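군사적 신뢰구축조치 강의 노트
담당: 시벨 바이람(Sibel Bayram) / 실습 조교: 하티제 괵체(Hatice Gökçe) 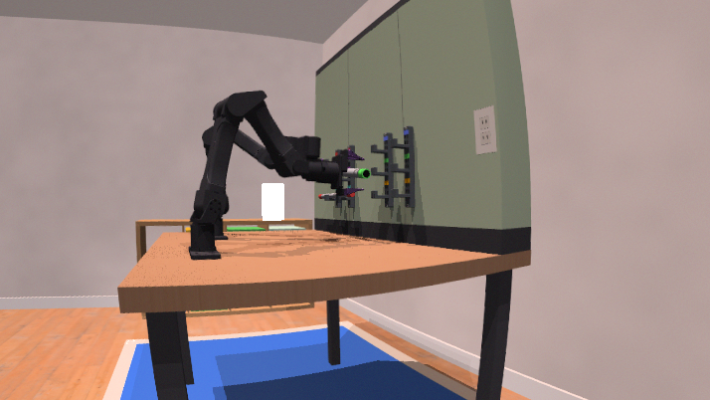
2강. 훈련은 언제 위협이 되는가

지난 시간에 억지 이론을 하다가 종이 울려서 마지막 부분을 급하게 넘겼지요. 그 부분은 오늘 내용과 이어지니 조금 되돌아가서 시작하겠습니다. 억지는 상대가 내 의도를 제대로 읽어 준다는 전제 위에 서 있습니다. 그런데 군대라는 조직은 평소에 하는 일의 상당 부분이 준비이고, 준비하는 모습은 바깥에서 보면 공격 준비든 방어 준비든 꽤 비슷하게 보입니다. 전차를 기차에 싣고, 예비군을 소집하고, 야전병원을 치고, 다리를 놓는 연습을 합니다. 국경 건너편에서 이걸 지켜보는 정보 장교라면 무슨 생각이 들까요? 노트를 읽다가 여기서 잠깐 멈추고 그 장교의 책상에 한번 앉아 보시면 좋겠습니다(저는 학생 때 이 대목을 그냥 지나쳤다가 나중에 논문 쓰면서 크게 후회했습니다).

안보 딜레마라는 말은 다들 들어 보셨을 겁니다. 한쪽이 방어 목적으로 힘을 키우면 다른 쪽은 불안해지고, 그래서 자기도 힘을 키우고, 그걸 본 처음 쪽이 역시 내 걱정이 맞았다고 생각하게 되는 구조 말이지요. 신뢰구축조치는 이 고리의 가운데쯤, 그러니까 '본다'와 '해석한다' 사이에 끼어드는 장치라고 이해하시면 됩니다. 무기를 줄이는 일은 군비축소 쪽 과목에서 따로 다루니 여기서는 깊이 들어가지 않겠습니다. 신뢰구축조치만 놓고 보면 병력 수는 그대로일 수도 있습니다. 달라지는 것은 그 병력이 움직일 때 상대가 무엇을 미리 알고 있느냐입니다.

용어 정리를 조금만

이름부터 좀 헷갈립니다. 교재마다 '신뢰구축조치', '신뢰안보구축조치', '군사적 투명성 조치' 같은 말이 섞여 나오는데, 역사적으로는 헬싱키 최종의정서 시기에 '신뢰구축조치'라는 말이 자리를 잡았고, 이후 스톡홀름 회의를 거치면서 '안보'라는 글자가 하나 더 들어갔습니다. 글자 하나 차이라고 가볍게 보시면 안 되는 것이, 앞의 것은 자발성에 많이 기대고 있었고 뒤의 것은 정치적 구속력과 검증을 훨씬 강하게 요구했거든요. 다만 이 과목에서는 특별히 구별할 필요가 있을 때만 구별하고, 나머지는 전부 신뢰구축조치라고 부르겠습니다. 보고서에서도 그렇게 쓰시면 됩니다. 첫 쪽에 각주 하나만 달아 주세요.

'정치적 구속력'이라는 표현도 시험 때마다 틀리는 분들이 있어서 적어 둡니다. 조약처럼 비준을 거쳐 국제법상 의무가 생기는 것과, 정상이나 대표들이 합의하고 지키겠다고 약속하는 것은 형식이 다릅니다. 후자라고 해서 아무 힘이 없다는 뜻은 아닙니다. 어겼을 때 치르는 값이 법정이 아니라 회의장과 신문 지면에서 청구될 뿐입니다.

조치의 종류

교재의 분류는 꽤 촘촘한데, 저는 수업에서 조금 느슨하게 묶어 설명하는 편입니다.

정보 교환
부대의 편제, 주둔지, 주요 장비, 국방 예산 같은 것을 정해진 양식에 맞춰 주고받는 일입니다. 지루해 보이지만 나머지 조치가 전부 이 자료에 기댑니다. 어느 부대가 원래 어디 있는지 알아야 그 부대가 움직였다는 말도 뜻이 생기니까요. 양식이라는 것도 우습게 볼 일이 아니어서, '여단'이라는 단어 하나를 두고 양쪽 군대가 생각하는 규모가 다르면 첫 회의는 하루 종일 정의만 가지고 이야기하다 끝납니다.

사전 통보
일정 규모를 넘는 훈련이나 이동을 미리 알리는 조치입니다. 쟁점은 대개 기준선을 어디에 두느냐, 그리고 얼마나 일찍 알리느냐에서 생깁니다. 기준선이 너무 높으면 훈련을 여러 개로 쪼개서 전부 기준 아래에 두는 일이 생기고, 너무 낮으면 통보문이 쏟아져서 아무도 제대로 읽지 않게 됩니다. 저는 두 번째 문제를 좀 더 심각하게 보는 쪽인데, 동료들 중에는 동의하지 않는 분도 많습니다.

참관
상대방 장교를 훈련장에 초청해서 직접 보게 하는 조치입니다. 무엇을 보여 주고 무엇을 가릴지, 쌍안경이나 지도는 가져와도 되는지, 이동은 누구 차로 하는지까지 정해 두어야 합니다. 참관단이 버스에서 내내 시간을 보내고 점심만 잘 먹고 돌아가는 참관도 있을 수 있고, 그런 참관은 안 하느니만 못할 때가 있습니다. 초청장을 받았다는 사실 때문에 항의할 명분은 줄었는데 정작 알게 된 것은 없으니까요.

사찰과 평가 방문
참관이 초청에 응하는 것이라면 사찰은 요청해서 들어가는 것입니다. 의심스러운 활동이 있을 때 지역을 지정하고, 정해진 시간 안에 답을 받고, 들어가서 확인합니다. 거부할 수 있느냐, 거부한다면 어떤 이유가 허용되느냐가 협상에서 늘 마지막까지 남습니다. 평가 방문은 정보 교환 때 낸 자료가 맞는지 보러 가는 것이라 분위기가 좀 더 부드러운 편이지만, 절차는 똑같이 꼼꼼하게 써야 합니다.

소통 창구
흔히 핫라인이라고 부르는 것들입니다. 영화에서는 빨간 전화기가 나오는데, 쿠바 미사일 위기 이후 워싱턴과 모스크바 사이에 놓인 직통 회선은 처음에 전화가 아니라 전신 타자기였습니다. 말은 통역 과정에서 어조가 바뀌기 쉽고, 글은 한 번 읽고 생각할 틈을 준다는 판단이 있었지요. 저는 이 이야기를 워낙 좋아해서 해마다 하는데, 작년에 들은 분들은 너그럽게 넘어가 주세요!

제한 조치
특정 지역에서 특정 규모 이상의 훈련을 하지 않겠다거나, 한 해에 몇 번까지만 하겠다고 약속하는 것입니다. 앞의 것들이 '알리겠다'는 약속이라면 이것은 '안 하겠다'는 약속이라 협상하기가 훨씬 어렵습니다. 군에서는 훈련 횟수가 줄면 숙련도가 떨어진다고 걱정하고, 그 걱정에도 일리가 있습니다.

왜 실패하는가

여러분이 읽어 오실 글의 절반쯤은 성공 사례를 다루는데, 저는 실패 쪽을 조금 더 길게 이야기하고 싶습니다.

먼저 예외 조항이 있습니다. 사전 통보 제도에는 대개 불시 점검 훈련, 다시 말해 부대에도 미리 알리지 않고 소집하는 훈련을 위한 예외가 들어갑니다. 취지는 이해할 만합니다. 부대도 모르는 훈련을 이웃 나라에 미리 알리면 점검의 뜻이 없어지겠지요. 그런데 이 예외를 자주, 크게 쓰기 시작하면 통보 제도의 나머지 부분이 통째로 헐거워집니다. 조문 위반은 하나도 없는데 이웃은 점점 더 불안해지는 상황, 이것을 어떻게 다룰 것인지가 기말 과제의 단골 주제입니다.

다음은 기술의 변화입니다. 상업 위성 영상이 흔해지면서 이제 참관이니 사찰이니 하는 것이 필요하냐는 질문을 자주 받습니다. 저는 필요하다고 생각합니다. 영상은 차량이 거기 있다는 것을 알려 주지만, 현장에서 대대장과 나누는 짧은 대화, 병사들의 침낭 상태, 취사차가 며칠 치를 준비했는지 같은 것은 잘 알려 주지 않습니다. 그리고 의외로 중요한 점인데, 사찰은 보는 쪽과 보여 주는 쪽이 같은 방에 앉아 보고서에 서명하는 일이라서, 결과를 두고 나중에 다툴 때 출발점이 같습니다. 물론 인력을 보내는 데 드는 비용과 영상의 갱신 속도를 생각하면 반대 의견도 충분히 세울 수 있고, 설득력 있게 세운 반대 의견에는 점수를 후하게 드립니다.

마지막으로, 어쩌면 제일 답답한 문제인데, 신뢰구축조치는 관계가 나쁠 때 가장 필요하고 관계가 나쁠 때 가장 먼저 멈춥니다. 위기가 오면 국내 여론은 상대방 장교에게 문을 열어 주는 것을 양보로 받아들이고, 정치인은 그 여론을 따라가기 쉽습니다. 그래서 어떤 학자들은 평시에 아예 손대기 어렵게 자동화된 절차를 만들어 두자고 하고, 또 어떤 학자들은 절차가 너무 굳어 있으면 위기 때 통째로 버려진다고 걱정합니다. 저는 해마다 생각이 조금씩 바뀝니다. 올해는 앞쪽에 조금 더 기울어 있습니다만 6월쯤 되면 또 모르겠습니다.

실습: 브랄텐트 모의협상

실습은 괵체 선생님이 맡아 주십니다. 배경은 히스카(Hisska)와 피스베르크(Pisberg) 두 나라이고, 두 나라 사이에는 길이가 836킬로미터인 툰제르(Tuncer) 선이 지나갑니다. 북쪽은 산지라 병력이 거의 없고, 남쪽 평야에 양쪽 기계화부대가 몰려 있습니다. 브랄텐트(Braltent)는 평야 한가운데 있는 철도 도시로, 행정상 피스베르크에 속하지만 히스카로 가는 화물이 이곳을 거쳐야 합니다. 협상 의제는 이 도시 둘레에서 벌어지는 훈련을 어떻게 통보하고 참관하게 할 것인가입니다.

히스카 대표단은 통보 기한을 길게 잡고 싶어 합니다. 예비군에 크게 의존하는 나라라 소집에 시간이 걸리고, 그래서 기습에 특히 민감합니다. 피스베르크는 상비군 위주여서 짧은 기한을 선호하고, 불시 점검 훈련의 예외도 넓게 두려고 합니다. 어느 쪽이 옳다고 정해 놓은 것은 없으니 정답을 찾으려고 애쓰지 마시고, 자기 나라 사정에서 출발해서 조문 문장까지 써 보는 것을 목표로 해 주세요. 해마다 말로는 근사하게 합의했는데 막상 글로 옮기면 서로 다른 이야기였다는 조가 꼭 나옵니다.

조문을 쓸 때 부탁드리는 것들:

통보 대상이 되는 활동을 병력 수로만 정의하지 말고 장비와 기간도 함께 생각해 보세요. 훈련 두 개가 장소는 다른데 지휘부가 같을 때 하나로 볼 것인지도 꼭 적어야 합니다.

'가능한 한 신속하게' 같은 표현은 쓰지 않습니다. 누가, 누구에게, 어느 창구로, 언제까지인지 적어 주세요.

예외 조항을 넣을 때는 예외를 쓴 쪽이 사후에 무엇을 설명해야 하는지도 같이 넣어 주세요.

철도 수송은 군사 이동과 상업 화물을 구별하기가 어렵습니다. 두 조가 이 문제를 통째로 빼놓고 합의해도 감점은 없지만, 발표 때 제가 물어볼 것입니다.

각 조의 초안은 11쪽을 넘기지 않도록 해 주시고, 부속서는 분량에 넣지 않습니다. 지도와 부대 배치표는 실습 자료집 22쪽에 있습니다. 지도에 남쪽 교량 하나가 빠져 있다고 괵체 선생님이 알려 주셨는데, 다음 인쇄본에서 고칠 예정이니 우선은 배치표 쪽을 기준으로 삼아 주세요.

읽을거리와 다음 시간 준비

헬싱키 최종의정서에서 신뢰구축조치를 다룬 문서와 빈 문서의 통보 및 참관 관련 장을 나란히 놓고 읽어 오세요. 전부 꼼꼼히 읽으실 필요는 없고, 같은 활동을 두 문서가 얼마나 다른 밀도로 적고 있는지를 느끼시면 됩니다. 번역본으로 읽으셔도 좋지만 '통보하여야 한다'와 '통보할 수 있다'의 차이만큼은 원문을 확인해 주세요. 조동사 하나를 가지고 외교관들이 밤을 새우는 분야이고, 번역하면서 그 차이가 뭉개진 자료를 저도 여러 번 만났습니다.

읽으면서 생각해 볼 질문도 적어 둡니다. 통보를 정확하게 했는데도 상대가 믿지 않는다면, 그 제도는 실패한 것일까요? 소규모 훈련을 굳이 알려 주는 나라는 무엇을 얻으려는 것일까요? 국경을 맞대지 않은 제삼국이 참관단에 끼면 협상이 쉬워질까요, 어려워질까요? 답을 써서 낼 필요는 없고, 토론 때 한마디씩 해 주시면 됩니다. 말하는 것이 부담스러운 분은 쪽지로 주셔도 괜찮습니다.

다음 강의에서는 해상 사고 방지 협정으로 넘어갑니다. 바다에는 국경선이 땅처럼 그어져 있지 않고 함정끼리 아주 가까이 지나가는 일도 있어서, 오늘 배운 통보와 참관의 틀이 그대로 맞지 않습니다. 함장 두 사람이 무전으로 무슨 말을 주고받을 수 있는지부터 시작할 테니, 무선 신호 부호를 정리한 유인물을 꼭 챙겨 오세요.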